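Cluvach Cumplimiento – software de control de operaciones en efectivo

Versión para casas de cambio, salas de juego y remesadoras
Referencia: módulo de umbrales y clientes recurrentes

El fabricante, Plurkska, anuncia Cluvach como «la solución definitiva contra el blanqueo». Nosotros lo distribuimos desde junio y preferimos bajar un poco el tono. Es un programa que cruza operaciones, agrupa las que parecen del mismo cliente y genera un borrador de comunicación para el responsable de cumplimiento. El borrador hay que leerlo. Si en su empresa no hay quien lo lea, ahórrese la licencia.

Qué incluye

Registro de operaciones en efectivo con umbral configurable (de fábrica viene en 3,000; revíselo, que cada jurisdicción tiene el suyo)
19 reglas de alerta, editables
Cotejo de nombres contra listas de sanciones, con actualización diaria
Historial de cambios por usuario
Exportación en CSV y PDF

Lo de «inteligencia predictiva» que aparece en el folleto es una puntuación de riesgo con pesos fijos. Funciona razonablemente en carteras pequeñas. En las grandes tenemos dudas: en la prueba con los datos de la oficina de Espinoza saltaron 172 alertas y el fabricante todavía no nos ha explicado por qué la mitad se referían a clientes ya verificados.

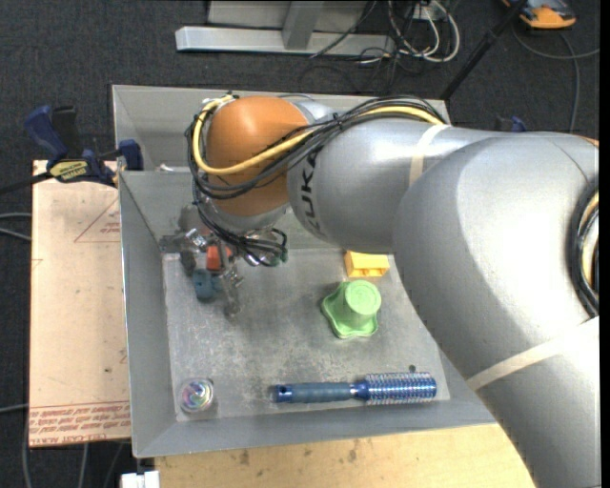 Reinaldo Paiva comenta que lleva dos meses con el módulo y que el cotejo de nombres le falla con los apellidos compuestos – le marca homónimos que un empleado descartaría en segundos. También pregunta si las reglas desactivadas dejan rastro para una inspección. Sí lo dejan, con fecha y usuario, aunque el informe estándar no las muestra y hay que pedir el extendido.

Precio y condiciones

Licencia anual por establecimiento: 1,285, impuestos no incluidos. La formación se cobra aparte. El conector con Flirnport sigue en pruebas y no lo vendemos todavía, por mucho que figure en la web del fabricante.

Ninguna licencia sustituye al manual de prevención ni al responsable designado. Desconfíe de quien le prometa que con instalar un programa queda cubierto ante una sanción – las multas por controles que solo existían sobre el papel se imponen también a empresas con software caro.

Consultas y demostraciones: Jucélia Arruda, departamento comercial. Traiga datos propios, anonimizados; con los de muestra todo sale bien.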